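Setting Up and Checking a Shared Teleoperation Bench: Working Rules for Wrist-Camera Recording

Applies to tabletop arms with parallel grippers, Idahosa bench layout, revision 3.

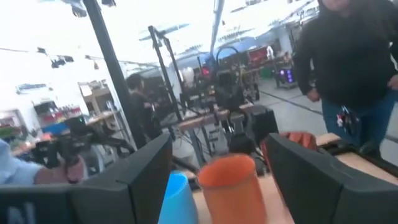 Puspita Yusof objected to the first revision on the grounds that a standing-distance rule is useless unless the line is drawn before the arm is powered, and that operators will otherwise settle wherever the view is best. Step 2 was rewritten accordingly.

Scope

This page covers a single bench where one operator drives the arm with a handheld controller while other people work in the same room. It does not replace the risk assessment for the cell. If the assessment gives a lower speed or a larger distance than the values below, use the assessment.

Before you start

You need the bench key, the printed object list for the task, a tape measure, and the session sheet. Confirm that the emergency stop for this bench is the one you can reach. At Dullmont two benches had identical stops mounted side by side, and the wrong one was pressed during a drill in November. Both are now labeled with the bench number.

Step 1. Clear the working area

Remove everything from the tabletop that is not on the object list. Cloth, bags and packaging count as objects. If a soft item is part of the task, write it on the sheet by name. Soft items can wrap around a fingertip and hold the gripper partly open, and the position reading will not show it.

Drinking cups used as task objects must be empty and marked as such underneath. Do not drink from them.

Step 2. Mark the standing line

Measure 2000 mm from the base of the arm and tape the floor. Only the operator and one named assistant may cross the tape while the drives are on. Existing floor markings do not count as the standing line unless they are recorded in the layout drawing.

Step 3. Secure loose clothing and attachments

Lanyards, key rings, hood cords and open cuffs are the items most often missed at this bench. Anyone inside the line takes off the lanyard and puts keys in a closed pocket. Sleeves are buttoned or pushed above the elbow. The rule applies to the assistant as well as the operator.

Step 4. Set the limits

Open the cell profile in Atavach and enter:

Tool speed, recording: 300 mm/s
Tool speed, setup and reset: 100 mm/s
Grip force: 40 N
Workspace: tabletop outline, no overhang

Save the profile under the bench number. Do not save it under your own name. Profiles stored under personal names were the cause of most wrong-limit starts at Flarurham.

Step 5. Check the controller

With the drives off, squeeze and release the trigger and watch the value on the screen. It must return to zero each time. Then check that the indicator light agrees with the state shown on the screen. If the two differ, take the controller out of service and tag it. Restarting it until they agree is not a repair.

Turn the drives on. Move the controller a short distance along each axis and confirm that the arm follows in the same direction. A reversed axis is usually a calibration file from another bench.

Step 6. Check the wrist view

Both fingertips must be visible when the gripper is open, with the grasp area between them. If a finger hides the target object, change the approach angle. Moving the camera bracket invalidates the calibration and sends you back to Step 4.

Look at the background as well. People in the room may be recorded even when they are well outside the standing line. Everyone present signs the session sheet before recording begins, and anyone who declines is given a place out of view. Screens and badges within view are turned away.

Step 7. Reset between runs

Objects are put back by hand only with the drives off. The operator says "off," the assistant repeats it, and then the assistant reaches in. Placing objects with the arm itself is allowed at setup speed.

Closing the session

Park the arm, open the gripper, switch off the drives, and return the bench key. Note any stop on the sheet with its cause, including stops pressed by mistake. Unsigned sheets are returned to the operator and the recordings are held until the sheet is complete.

Last revised 21 January 2026.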